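Ullivel Tabletop Arm: Host Guide
Section 8: Running an Open Day Demonstration

If you've made it through Sections 1 to 7, your arm is mounted, powered and moving, and now comes the fun part: showing it to people! A visitor who has only seen robot arms in movies tends to go quiet the first time one reaches down toward a tabletop, and then the questions start pouring out. The steps in this section take you from an empty room to the end of your last group. They were worked out over 26 open days at the Stistar workshop in Burkemwood, and we still change a line or two after every one.

Before you begin

You will need the arm, a low table, a set of household objects and a clear patch of floor for visitors. Read the cautions at the end of the section before you let anyone in.

CAUTION: Never set out objects while the arm is enabled. Press the stop button, wait for the status light to turn amber, and only then reach over the table.

8.1 Setting the table

1. Place the table within the arm's reach and push down on each corner. If it rocks, fix that now.

2. Choose objects that visitors will know from home. Soft things, smooth things and very small things all make different demands on a gripper, and people love guessing which will be hardest. A green bowl, a blue sponge and a plastic cup make a good start.

3. Leave space between the objects for the fingers to come down. Spread them over the whole top and resist the urge to line them up. A scattered table looks more like a kitchen, and it gives the arm more interesting work.

4. Enable the arm and bring it over the table with the Hover command. Let it stay there while the group gathers.
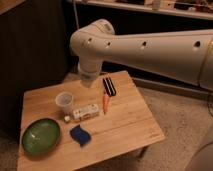 Trí Lã adds that a group should be allowed to pick the first object every time, even if they pick the worst one on the table. The demonstration belongs to them from that moment, Trí says, and they'll forgive the arm a lot of dropped blocks.

5. Once the group has chosen, say the name of the object out loud, then type it into the task box. Saying it first lets the people at the back follow along.

Note: Older control pads have no task box. Use the object menu on page 2 of the pad instead.

8.2 The first reach

This is our favorite part of the whole day. Keep your talking short here, as the arm does a better job of holding the room than any of us do.

1. Press Start and take your hand off the pad. Visitors like to see that you aren't steering.

2. Point out the joints as they move. Begin at the base and work toward the wrist. Children usually work out for themselves which one is the elbow, and it's great when they start bending their own arms to match.

3. When the wrist gets close to the tabletop, stop talking altogether. The speed drops for the last stretch, and the motors change pitch. It's a lovely little sound and easy to miss.

4. If the arm misses, let it try again. Two tries is fine. After that, press Stop and ask the group for another object.

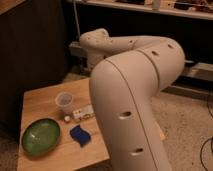 Why does the arm slow down before it touches anything?
The controller lowers the speed near the table so that a small error in position ends in a gentle bump and the arm has time to stop.

You will be asked that one, or something close to it, by nearly every group. It opens the door to talking about sensing and safety, so give it a full minute if the schedule allows.

8.3 Handing over to the visitors

Let people take a turn at the pad as soon as the first reach is done. Set the pad to Guest mode, which limits the speed and the height and turns off the wrist flip.

1. Enter the guest code. It is 2869 on every new unit. Change it before your second open day.

2. Stand beside the guest and keep the stop button in your own hand.

3. Suggest a simple goal to start. Moving the wrist to a spot between two objects without touching either one is harder than it sounds, and there will be cheering.

4. Give each guest one goal, then pass the pad on. With a big group, ask the next person in line to call out directions. It gets loud and a bit silly, and the arm doesn't mind.

5. When the turn ends, press Hold. The arm stays over the table and ignores the pad until you press Resume.

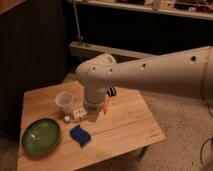 8.4 Small objects and close neighbors

Save this for groups who want to stay longer. Đoàn, the exercise set on your control pad, has eight tasks that go from easy to very fiddly, and the later ones all involve things that are small or close together. We ran all of them on a Wednesday evening with a group who flatly refused to go home, and it was terrific.

1. Open Đoàn from the main menu and choose a task.

2. Read the task to the group and ask for guesses before you press Start.

3. Reset the table between tasks, with the arm disabled.

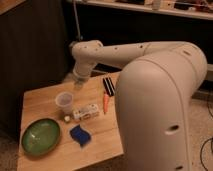

Good tasks come from arguments, so let the group have one. Ask which object they would leave until last, and why. With a table like ours, somebody will want the little round white piece in front of the cup, and somebody else will say the cup itself, as clear plastic can be hard for a camera to pick out. Try both orders if you have time. The arm's answer may differ from one run to the next, and that's a wonderful thing for visitors to find out for themselves.

8.5 Cautions for the whole day

Keep visitors outside the marked floor line whenever the arm is enabled.

Route power cables away from the side where people stand.

Tie back long hair and scarves before a turn at the pad.

Do not leave the arm in Hold for a lunch break. Send it to Park and switch off at the wall.

8.6 Closing down

1. Send the arm to Park and wait for the amber light.

2. Clear the table and wipe the gripper fingers with a dry cloth.

3. Write down the questions you couldn't answer. Ours go on a sheet by the door, and the next host reads them before the first group comes in.

4. Switch off the controller, then the wall supply. Continue to Section 9 for cleaning and storage.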